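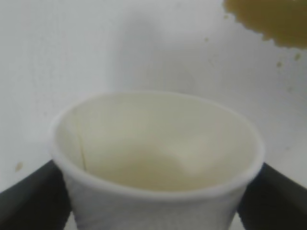 1/7 Paper cups and the café deposit scheme: what I found out

Our council started charging a deposit on takeaway cups in December. I run the counter at Chege, a small café by the bus station, so I've had to learn the rules. Posting them for anyone else who trades in town.

2/7 The deposit goes on every hot drink sold to take out. It has to be a separate line on the receipt. If your till can't do that, a handwritten slip is allowed until spring.

3/7 Customers can bring the cup back to any shop in the scheme, not only the one that sold it. We took 889 back in the first month and sold 1040. I expected far fewer.

4/7 Storage is the hard part. Tip out the dregs, stack them rim down, and keep the sacks off the floor. A sack holds 200. Ours go under the stairs and the van from Tratavov comes in the morning before we open.

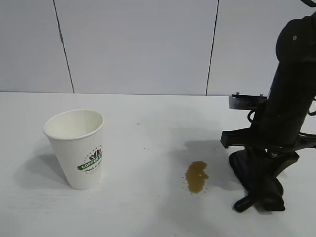

5/7 Most paper cups have a thin plastic lining, so they can't go in with newspapers and cardboard. Check with your own collector before you put up a sign. We had to take ours down and print it again.

6/7 People with their own mug pay no deposit. Rinse it if they ask, but you don't have to. Prisico, the bakery opposite, keeps a jug of hot water on the side for this and I've copied them.

7/7 Forms for joining are at the library desk. Bring your food registration number. Mine took two weeks to come through.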